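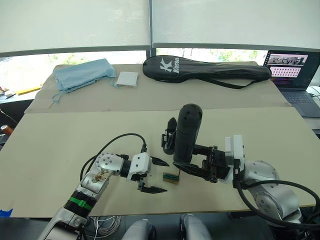
Zirkdale Puzzle Library lends jigsaws to people who have run out of their own, or who have a cousin visiting and need something to do with her. You pick a box, you take it home, you lose a weekend. Most of the questions we get are about tables, so let's start there. Plain and pale is best, and beige is ideal, as you can find a dark piece on it without getting your glasses. If your top is made of two panels, one behind the other like this one, build on the wider front panel and keep the edge pieces at the back. A puzzle that straddles a join will develop opinions about it.

How much does it cost?
It's 40 dollars a year, for as many puzzles as you can finish. We have members who treat this as a challenge, and we've stopped worrying about them.

How long can I keep a puzzle?
14 days. You can renew once online, or by calling and sounding tired.

What if I haven't finished by then?
Break it up and bring it back. We know this hurts. You can't return it half built on a sheet of plywood, and yes, we had to write that rule down.

How many puzzles do you have?
600 at the last stocktake, from 24 pieces up to a thing called Harbor at Sarkden, which is mostly fog. It comes back early a lot.

Are all the pieces there?
Usually. Every box has a card inside the lid where borrowers note what's missing. Please use it. "Sky, left side, good luck" is more help than silence, though a sketch of the shape is better still.

I lost a piece. Am I in trouble?
No. Look in the cuffs of your pants, then the vacuum cleaner, then the dog. If it's gone for good, tell us and we'll mark the card. Tarun Bhatt cuts replacements out of cardboard and paints them by hand. They fit very well and match nothing.

Do I have to count the pieces before I return it?
Only if the box has a red dot. The rest we take on trust, and by weight.

Can I reserve a particular title?
Yes, up to three at a time. The De Luca village series has a waiting list that started in November - put your name down now and take up something else in the meantime.

Do you take donations?
Gladly, if they're complete and don't smell of basement. We can't take any more kittens in baskets.

What is a Plivum?
Our sorting tray, named by a member's toddler. It stacks, it has a lip, and you can borrow a set with any puzzle over 500 pieces.

Where do I return things after hours?
Use the drop box at 111 Mill Street. Put a rubber band around the box first. Two would be kinder.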